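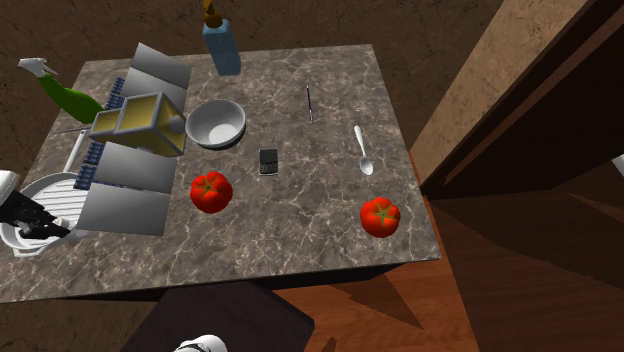

Teaching the arm to clear a bench: tips from the Landeg workshop

Practise in the simulator first. A dropped bowl costs you nothing there, and you can reset the counter as often as you like.

Start with one object per demonstration. Tomatoes are a good first pick. Leave the spoon and the pen until your hands have settled – thin things lying flat are hard to grasp by remote.

Move slowly and keep your speed even. If you stop to think halfway, the arm learns the stop as well. Bin that run and record another.

Mix up the layout between runs. Lay a spray bottle on its side, shift the phone, turn the box. Fifteen runs with everything in the same spot won't teach it much.

Come at long handles side-on and close the gripper near the middle.

Label each run before you start the next. Glenys Lougher sorted 597 unlabelled ones for us in August and doesn't want to do it again.

Rest your wrist after every 4 runs if you're guiding by hand.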